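# Hand-Held Gripper Sessions: Questions and Answers on the Recording Rules

These answers apply to all operators, session leads and reviewers at the Prolldale and Ovholm sites. They are meant to be read alongside the Recording Standard, which remains the controlling text. Where the two differ, follow the Standard and report the difference to Divya Poojary.

## Who must follow the Recording Standard?

Anyone who holds a gripper, starts or stops a recording, or accepts a recording into the library. Visitors may observe from outside the curtain but may not operate equipment, even for a short trial.

## Do I need to be certified before my first session?

Yes. Certification consists of a reading, a supervised practice block and a sign-off by a session lead. It is valid at both sites. Operators who have been away from the work for more than 2 months must repeat the practice block.

## What has to be on the table before recording starts?

Only the objects named on the task card. Cups, phones, pens and packaging are to be moved off the table. Tape used as a position marker may stay in place, provided it is flat and does not lie where an object will be set down.

Containers with lids, drawers or compartments should begin in the state given on the card. If the card says "closed," the lid must be fully closed and not resting on its contents.

## How should the grippers be held at the start?

Both grippers should be in view of the head camera, with the jaws clear of the object and the wrists relaxed. Hold this position until the session lead gives the start call. A recording that begins with a gripper already moving will be returned.
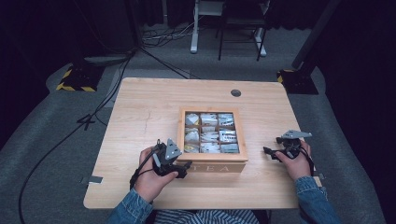 The same position is used at the end of the task. Return both grippers to either side of the object, hold still, and wait for the stop call before speaking or stepping back.

## May I touch an object with my fingers during a recording?

No. All contact is made with the jaws. If an object falls, slides out of reach or tips over, let it rest and say "stop." The attempt is then marked as incomplete. Incomplete attempts are kept and are not counted against the operator.

## What are the rules for cables?

Gripper cables must hang free of the table edge and must not cross in front of the body. Floor cables should be routed away from the place where the operator stands. The session lead checks both before each block - not only at the start of the day.

Equipment stands are marked with hazard tape at the base. Please do not move a stand, lean on it or hang clothing from it. A stand that has been bumped has to be checked by Aravind Sastry's team before work continues.

## Is there a dress rule?

Sleeves may be long or short but should fit closely enough at the wrist that they do not catch on the gripper. Remove badges on cords, loose bracelets and rings with raised stones. Closed shoes are required.

## How long may I work without a break?

Blocks are limited to 40 minutes, followed by a break of at least 10. An operator who has pain or numbness in the hand or wrist should stop at once and tell the session lead. No one will be asked to make up the lost time on the same day.

## How are recordings reviewed?

Each recording is read by one reviewer, who was not the operator. In the last review period, 2157 recordings were submitted. Of these, 1173 came from Prolldale, and the rest from Ovholm. Disputed results go to Sowmya Pai, whose decision is recorded with the file.

## Whom do I contact about a change to the Standard?

Send proposed changes in writing to Peadar Tierney, with the section number and the wording you suggest. Proposals are considered every November. Urgent safety matters are handled separately and should be raised with the session lead on the same day.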